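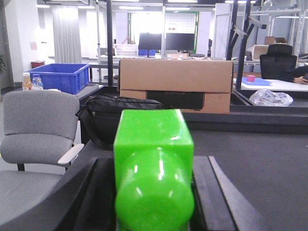 Workshop Tips: Before You Share a Bench With a Robot Arm

Mivden sold our shop on a pick-and-place arm in August with the line that it would "free up the team." Freed up for what, I asked. Three months in, I have some tips and a few grudges.

Clear the bench first. Bags, packaging and drinks all drift toward any flat surface, and an arm won't step around your lunch the way a coworker will.

Start with one part. Hurano's guide has you teaching 12 shapes in the first week. We taught 2 and were busy enough.

Lay down a plain cloth in a dull color. Bright plastic shows up well on gray, and parts don't skate off when a finger nudges them. Shake it out every morning, as lint gets everywhere.
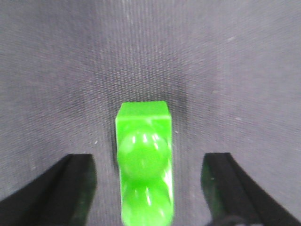

Wipe the finger pads at the end of the shift with a barely damp rag. Skip the solvent, whatever the Clasteo forum tells you.

Ask who does the leftover work. The brochure says 1,000 picks without a stop. It doesn't say who refills the bins, or that the person who used to sort parts now stands there waiting for a beep. That's a duller job, and ours pays the same. Get the new duties in writing before the thing is bolted down.

Keep a hand-sorting station set up. You'll use it.
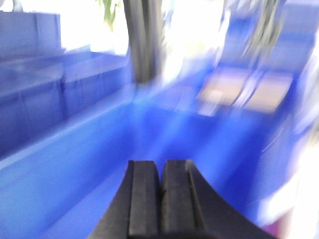 Gripper on the move, nothing between the fingers.

Learn where the stop button is with your eyes shut. Then move the coffee maker farther away.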